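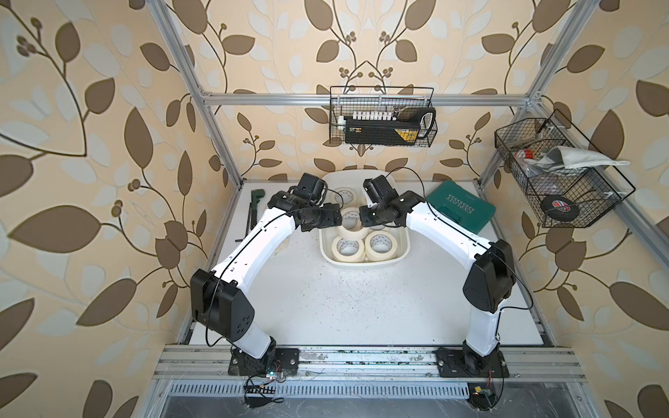
We always had tape somewhere in the building and could never lay hands on it, one reader of the first edition wrote to us, and asked for more on small stores and less on ladders.

Home | Chapters | Glossary | Teaching notes | Contact

Filed under: Painting and decorating, Level 2

Chapter 6
Looking after masking tape and other small stores

By the end of this chapter you should be able to sort a mixed lot of tape, judge whether a used roll is fit for good work, set up a tray for the day and fill in a stock card. You will need the bench notes from Chapter 5.

6.1 What masking tape is

Masking tape is a strip of crêped paper with a weak adhesive on one side, wound on a core. The crêping lets the paper stretch a little, so it can follow a gentle curve. The adhesive is meant to hold for a short time and then come away without marking what is underneath. Leave it up too long, or in strong sun, and it will do neither job well.

The edge of the roll matters as much as the face. Grit or fluff picked up by the edge ends up along the paint line, where it shows. A roll that has been dropped can also have small nicks in its edge, and the tape will tear at each one as it is pulled off.

6.2 Sorting a mixed lot

Most workshops end up with full rolls and part-used rolls together. Put them all out on a bench first, then sort by width, and within each width by how much is left. The thickness of the band round the core is a good enough guide.
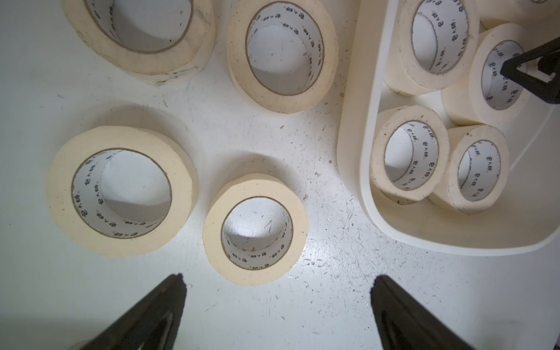 Figure 6.1 Masking tape on the bench and in the tray. The bands differ in thickness.

Look at each edge as you pick the roll up. Grey smudges near the rim usually mean that the outer turns have been handled a lot. Pull off one full turn and look again. If the tape beneath comes away cleanly, keep the roll for finishing work. If it splits, or leaves a strip behind, mark the core with a cross and use it for labelling and bundling.

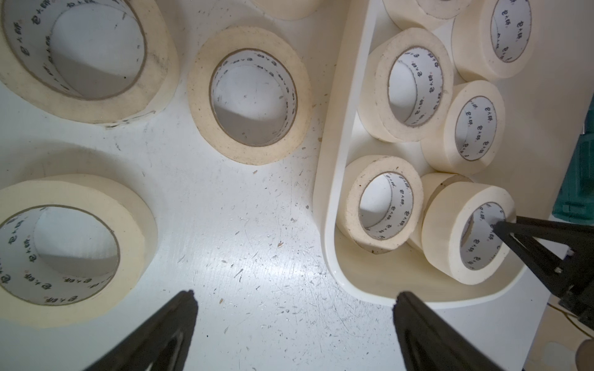 Should the bench be wiped before the rolls go down or after, a student at Fisdale asked when we tried out this section. Before, and again at the end. Dust and loose fibres stick to the sides of the tape, and they are hard to get off.

6.3 The day tray

A shallow tray with raised sides keeps the tape off the bench while you work. Lay the rolls flat in a single layer. Put in what the job needs and leave the rest in the store, or the tray soon becomes a second store with no card.

This site uses cookies to remember your place in the book. Accept | Settings

Heavier tools need their own place on the bench.
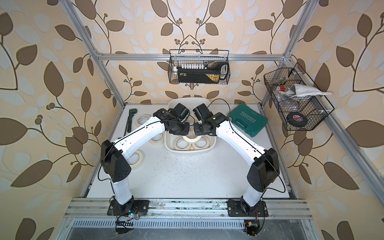 A wrench put down on top of a roll will flatten the core, and a flattened core does not turn properly in the hand. Cased tools should be kept shut when they are not in use, and anything hung up in a basket should be light enough to lift down with one hand.

6.4 The stock card

The Rees card has four columns: date, in, out and balance. At the Stivham workshop the September card opened with a balance of 1395 rolls. Over the month 88 went out and none came in. Work out the closing balance before you read on, then turn to the blank card on the next page and copy the entries in ink.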